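Saodah Khoo dyes cloth with whatever is ripe, fallen or about to go in the compost, and she can talk about it for as long as you'll let her. We had planned on an hour. I left after nearly 3, with a jar of onion skins in my coat pocket and a list of plants to look for on the walk home!

She started with avocado pits, the way a lot of people do. "Everybody expects green," she says, laughing. "Then you get this soft pink and you think, wait, what else is in my kitchen?" Her first batch was five old napkins and a soup pot she has never cooked in since.

These days she tests every color on small squares before she commits to anything bigger. She has close to a shelf and a half of notebooks, each square pinned beside the plant, the month and the water she used.

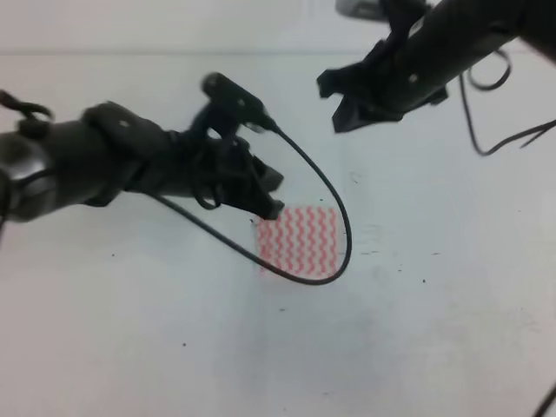

The water matters more than I would have guessed. "I moved two towns over and my yellows went flat," she says. "Same marigolds, same pot. I was so mad." She now saves rain in buckets, and the yellows are back (I saw a scarf from last September that practically glowed).

Her friend Zawadi Urio grows most of the marigolds, and the two of them run a dye day every fall where people bring an old shirt and go home with purple fingers. Elderberries are the favorite, even though Saodah warns everyone that the color fades. "They don't care, and I love that," she says. "You wear it, it changes, you dye it again."

Next on her list is black walnut. She has a bucket of hulls soaking behind the garage, and she is already eyeing the curtains.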